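Start > Film und Kino > Beiträge im Verlauf
Suchbegriff eingeben Suchen
Drucken | Per E-Mail senden

1/7 Die Filmförderung Nelcombe gibt die Ergebnisse der diesjährigen Nachwuchsrunde für Schauspiel bekannt. Eingereicht wurden Bewerbungen aus allen Regionen des Fördergebiets. Die Auswahl traf eine unabhängige Jury unter dem Vorsitz von Agnese Org.

2/7 Vergeben werden 2 Stipendien zu je 4000 Euro. Sie gehen an Piret Bite und Ivars Adomaitis. Beide haben ihre Ausbildung an der Schauspielschule Vītola abgeschlossen und waren bislang überwiegend in Kurzfilmen zu sehen.

3/7 Aus der Begründung der Jury: »Piret Bite führt ihre Figur in ›Jernorar‹ mit großer Ruhe durch einen Stoff, der leicht ins Laute kippen könnte.« Bei Ivars Adomaitis hob die Jury das sichere Gespür für komische Rollen hervor.

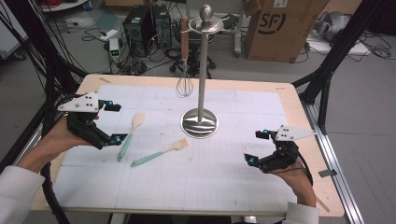
4/7 Die Stipendien sind an kein bestimmtes Filmprojekt gebunden. Sie können für Sprechunterricht, Sprachkurse oder Reisen zu Vorsprechen verwendet werden – ein Verwendungsnachweis ist nach Ablauf der Förderung einzureichen.

5/7 »Jernorar« in der Regie von Saulius Luik wird im Filmtheater Stemthorpe noch einmal gezeigt. Beginn ist um 20 Uhr, Einlass ab 18 Jahren. Im Anschluss findet ein Gespräch mit dem Regisseur statt. Die Moderation übernimmt Sarmīte Žukauskas.

6/7 Karten sind ausschließlich im Vorverkauf über das Filmtheater erhältlich. Reservierte Plätze, die bis zum Beginn der Vorstellung nicht eingenommen wurden, werden neu vergeben.

7/7 Die nächste Ausschreibung wird im Januar veröffentlicht. Bewerbungen, die vorher eingehen, können nicht berücksichtigt werden. Rückfragen richten Sie bitte schriftlich an die Geschäftsstelle.

Stand: September 2020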